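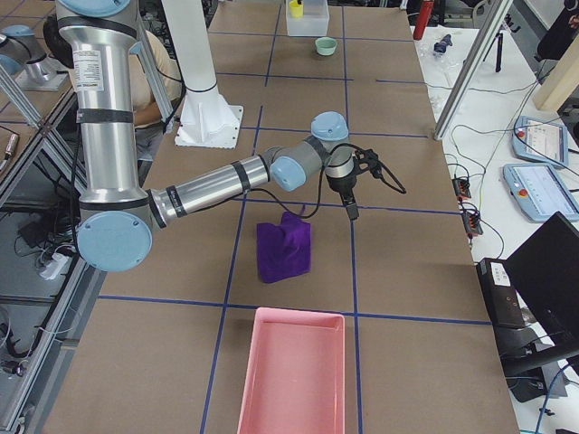

**Figure 1.** Purple cloth and pink tray on the taped work surface.

### 3.2 The table and its cells

We grew very fond of this table. The Fesell layout divides a brown-covered work surface into rectangular cells with blue painter's tape, and every item is logged by the cell it rests in. A cloth gets one entry if it sits inside a single cell and a shared entry if any part of it crosses a line. Trays follow the same rule, so the tray in Figure 1, which straddles a line, would be written down as shared, while the cloth would get a single entry.

Cloths are a wonderful subject for this kind of record. A tray has the same outline wherever you put it. A cloth can lie flat, slump, stand up in a heap or trail a corner into the next cell, and each of those shapes makes tidying a slightly different job! Our full log holds 1,255 placements across 200 layouts, with 14 cloths used in rotation. We had planned to sort the cloths by size alone, but the way a cloth was dropped mattered so much in the early layouts that we added a second label for its shape: flat, folded, heaped or trailing.

The lines themselves are laid by hand. They wander a little, and some have small gaps where one strip stops short of the next. For logging purposes we treat a gap as if the line carried on straight between the two ends. Widths are taken from the middle of the tape, and a corner belongs to the cell that holds most of the item. 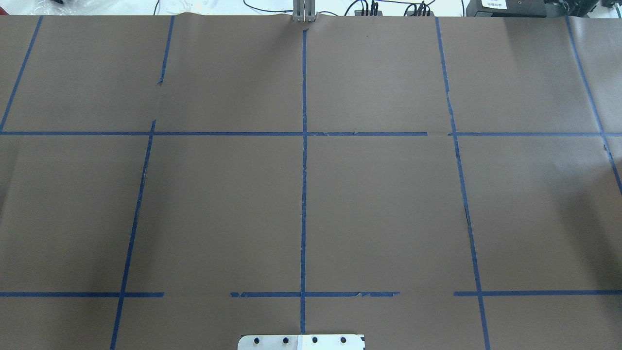 Tarek Issa objected at this stage that a ruled grid would have been better, and that anyone repeating the work would spend half a day arguing over torn ends. He wanted the lines drawn in marker with a steel rule and the gap convention dropped altogether. We take the point on repeatability, and Section 5 reports a small comparison using the Karppinen ruling, where the cells are drawn to a fixed size. Agreement between two loggers was a touch higher on the drawn grid for trays and no different for cloths, which was a lovely surprise to us. A soft edge is hard to assign whatever kind of line it falls across.

We kept the tape for the main log. It can be lifted and moved between layouts, it stands out well against brown, and a cell can be made wider for the larger cloths in a couple of minutes. The Flonus protocol, which we otherwise follow closely, asks for the covering to be replaced whenever it tears, and we did so.

### 3.3 Shared entries at a crossing

Crossings, where four cells meet, produced our favorite entries. A heaped cloth set down on a crossing can touch all four cells and still look, to a casual eye, like a tidy little pile. 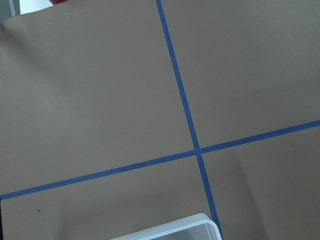
How is a cloth logged when it covers a crossing completely? All four cells are listed, starting with the one that holds the largest share of the cloth, and the shape label is added at the end.

Where two cells hold equal shares, the one nearer the front edge of the table goes first. Loggers picked up this rule quickly, and we saw few disputes once a worked sheet was pinned beside the log. Entries made before the rule was written down were checked again and relabeled where needed; they are marked with an asterisk in the appendix.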